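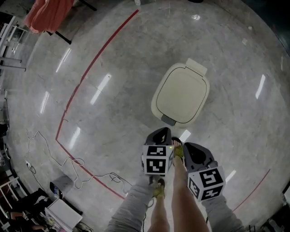

About Jevoline

Hi, I'm Rosângela Araújo, and I teach Portuguese. That's the short version, and if you're in a hurry you can skip straight to the class times page.

The longer version starts in January, a few winters back, when a neighbor asked if I could get her ready for a trip to meet her husband's family. We had 2 months and a kitchen table. She wanted to follow the jokes at dinner, so we skipped the chapter on airports and went right to gossip, food and how to interrupt people nicely (you have to, or you'll never get a word in!). She told her sister, her sister told her whole book club, and by spring I needed a bigger table.

Now we're a little school on Lustadby Street, upstairs from the shoe repair place. Ring the bell twice, it sticks. 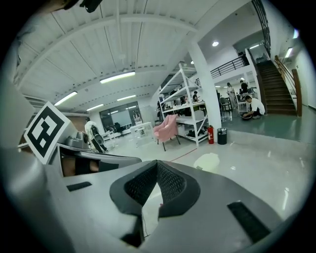 Groups are never bigger than eight. I tried ten once and the quiet ones got quieter, so I went back. We meet once a week for an hour and a half, and I send out a short recording in between – usually me reading a recipe or complaining about the weather. Beginners learn the 100 words I think you'll use most, and by the second year people are usually keeping a notebook with 1000 or more. I don't give grades. I do correct your accent, a lot, and I'll probably sing at you.

I teach Brazilian Portuguese, the kind I grew up with. If you need the European kind I can point you to a friend who teaches it, just ask.

We also have a Drirska evening every other month, named after the card game a student brought in and taught us all badly. Former students are welcome, and so are partners who don't speak a word. Bring something to eat.

New beginner classes open in the fall. Write to me in either language and tell me why you want to learn – I read all of it, even the long ones.

Page updated Jun 17, 2019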